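Skisix Zirnier Hand-Guide Kit: teach your arm a task by moving it yourself

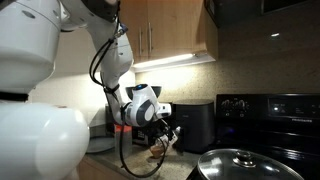 Why I sell this one

I've used plenty of teach kits and most of them make you feel like you're filing taxes. With the Zirnier you grab the arm by the wrist, walk it through the job, let go, and that's your demo saved. I do most of my testing in a kitchen, working over a granite counter with an air fryer and a stove close by, so I care a lot about tight spaces (and cables!).

Two ways to teach

Hand mode lets the arm go soft so you can push it wherever you like. Remote mode uses the little handset, and I switch to that when I can't get my own elbow in next to the robot. You can mix both in one recording, just tap the handset button between moves.

What's in the box

Wrist collar, handset, 2 charging leads, 11 cable straps, and the Guzmán mounting plate. Use the straps! Leave some slack at the elbow or you'll feel it tug on the first long reach.

Price and shipping

$969 for the full kit, or $396 for the handset alone if you already own the collar. Everything ships from our Nusthorpe shop. Orders in before noon go out the same afternoon. The next batch of collars lands in September, and I'm taking preorders now.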